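Subject: Re: [workplace-tech] Book handling pilot at the Prarkar reading room
Date: 2023-12-11
From: Jarmila Rusnák
To: workplace-tech list

Bit-na Kang wrote:

> Hi all. For those who couldn't make the call: the reading room at
> Prarkar is going ahead with Husska for shelving and returns. Staff
> keep their desks and their hours. The idea is that the arm takes over
> the lifting and the putting back, and people get more time with
> readers. The first phase is teaching it to pick things up, with
> hand-held grippers that our own people use at the tables. Husska says
> the staff will be "partners in the process." I think this is good
> news and would like to hear what others make of it.
>
> Bit-na

Bit-na, thanks for writing it up. I've read it twice and I still can't find the part where somebody asked the shelving staff what they wanted taken off their hands.

I worked returns for years before I moved to the office side, so take this as coming from someone with a view. Lifting was never the bad part of the job. The bad part was being alone at closing with a full cart and the phone ringing. An arm that puts books back doesn't pick up the phone. If the plan is to have one fewer person on in the evening - and I notice that your summary says "hours" and doesn't say "posts" - then the bad part gets worse.

I also want to talk about this first phase, which gets one sentence. The people doing it are doing a new job. They pick things up with a tool, put them down, and do it again, in a room with bookcases down one side and across the back, chairs at the table and potted plants all over the place.
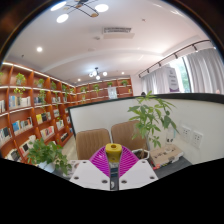

Jarmila Rusnák

It's a pleasant room and I have nothing against anyone in it. But what grade is that work? Noemi Mancuso asked in June and was told it falls under "other duties as required." The same line in the contract covers watering the plants. If the product depends on how our people move their hands, then I'd expect it to show up in the pay, or at least in the job description, and so far it shows up in neither.

Then there is the number that keeps going around. Husska's slides say 222 items handled per shift. Handled how? I asked whether that meant 222 books back in the right place, or 222 times the gripper closed on something. Zuzana Hubáček got the slides from the meeting organizer and couldn't find it in there. A person on returns gets judged on whether the book is where the catalog says it is. I would like the machine held to the same standard before anyone compares the two.

Some of you will remember Wunau. They brought in the sorting line from Brabec and we heard all the same things, down to the word "partners." Hauwa Uzor was there for it and can correct me. What she told me is that no one was let go. Two people left and weren't replaced, and the ones who stayed spent some 30 minutes of each shift clearing jams, which no one had put in the plan. The evening reading group, which was the sort of thing the freed-up time was supposed to be for, stopped that same winter because there was nobody to run it.

I don't say the pilot should be called off. I can think of people who'd be glad of help with the heavy art books, and one or two with bad shoulders who have been asking for a better cart since long before anybody mentioned robots. (Has the cart been priced? I'd bet it's cheaper.) What bothers me is that the benefits are written down and the costs are left for us to discover. 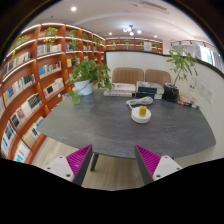
Can staff say no to working with the grippers during the first phase?

So far it has been left to each supervisor, and there is nothing in writing that protects a person who declines. I'd ask for that in writing before you pick one up.

For the next call, I'd like these on the agenda:

- who is on shift in the evening once the arm is running, by post and not by hours
- a grade for the gripper work, backdated to when it started
- what "handled" means
- who clears up after the machine, and whether that time is counted
- whether what is recorded at the tables can be used for anything besides this project

Bit-na, I know you put a lot into getting this moving and I'm not trying to sink it. You asked what others make of it. I'd feel better if the next summary came from someone who pushes the cart. Hauwa, if you have your notes from Wunau, could you send them to the list? I only have my half of what you told me, written on the back of an agenda.

Jarmila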